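Part 3: Sorting, first load and setting the spin

Right, so the Larkard is level, the transit bolts are out (if they're not, stop and go back to Part 2, please!) and both hoses are on. Now we get to the bit everyone wants to skip to, which is putting clothes in it.

I've set up four of these Jodura twin-program washers now, two at our place and two for the footy club, and I've made most of the mistakes on your behalf. Start with the sorting. Whites in one pile, and anything red well away from them. 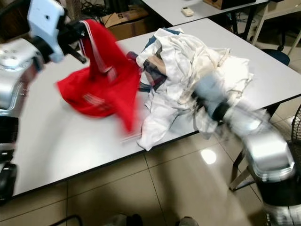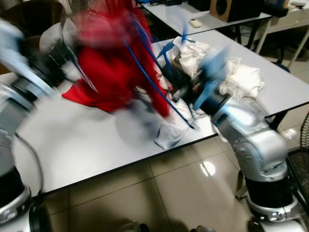
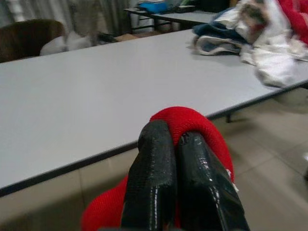
Red fabric, with the white table beyond it.

Before you load

1. Run one empty cycle. No clothes, no powder, hottest setting. The drum leaves the factory with a bit of oily film in it and you don't want that on your good sheets. Mine came out smelling like a mechanic's for the first ten minutes and then it was fine.

2. Check pockets. Tissues are the worst, but the Larkard has a fairly narrow drain pump and a single bobby pin will stop it. Ask me how I know.

3. Do up zips and hooks, and leave shirt buttons undone. Turn printed stuff inside out, jerseys especially, or the numbers start to crack.

4. Wash new reds by themselves the first couple of times, in cold. If you're not sure about something, wet a corner of an old white hanky and press it on an inside seam for a minute. Any pink on the hanky and it goes in alone.

Note: the colour-catcher sheets from the supermarket do help a bit with older clothes. I wouldn't trust one with a brand new red towel.

Loading

5. Fill the drum loosely. You should be able to get your flat hand in above the clothes. The booklet gives the limit in kilos, but I don't own scales that will weigh a wet doona cover and I doubt you do either.

6. Mix big and small things. One bath mat on its own will thump its way around the laundry at spin speed. Throw in a few hand towels to balance it out.

7. Close the lid until it clicks. The click is quieter than you'd expect, and the panel will happily light up without it, then sit there doing nothing while you go and hang about in the kitchen waiting.

Caution: don't lift the lid while the drum is still turning. The lock is supposed to hold it, but on the older panels it releases a little early. Wait for the light to go off.

Setting the spin

The dial has no numbers on it (thanks, Jodura) so you set spin speed by holding the button on the right until the display changes. Once you're in, you can step up or down.

8. Hold the spin button until the display blinks, then let go. If you keep holding, it goes into the child lock and you'll have to switch off at the wall to get out.

9. For wool, silk and anything with elastic you care about, pick 410. Things come out heavy and dripping, so have a basket ready.

10. For everyday cottons and mixed loads, 1,056 is plenty. It's what I use for nearly everything, and a load of tees is dry on the line by lunch in decent weather.

11. For towels and jeans, go to 1,393. It's loud. If the machine starts walking, it isn't level, so back to Part 2 with a spirit level and the little spanner that came in the bag.

12. Press Start within a few seconds. Leave it too long and it drops back to whatever you used last time without telling you.

Detergent

Use less than you think. I do a level scoop for a full load and half that for anything smaller. We're on soft tank water here, so if you're in a hard water area you may need a bit more. Liquid goes in the left slot, powder in the middle one, and softener in the one with the flower on it. If you find a gluggy blue puddle in the drawer afterwards, the siphon cap is blocked. Pull it off, rinse it under a warm tap and push it back on firmly.

The inline filter

If you fitted the Filtari cartridge on the cold hose, have a look at it after the first week. Turn the tap off first! Marjan Ebrahimi up the road didn't, and spent the evening mopping. Unscrew the bowl by hand, tip out the grit, wipe the rubber ring and put it all back finger-tight. No pliers, the plastic thread won't take it. After that, every couple of months is fine, and change the cartridge each September or whenever it goes brown.

If a red does run

Leave the load wet. Once it's been through the dryer you're stuck with pink. Take out the culprit, rewash the rest straight away in cold with an oxygen bleach soak, and check it before you hang it out. It took two goes to rescue Prys Rosser's cricket whites and the collar still isn't quite right.

Spare siphon caps and lid switches are on the parts list from Howells at the back of this guide. Part 4 covers the delay timer and cleaning the drain pump.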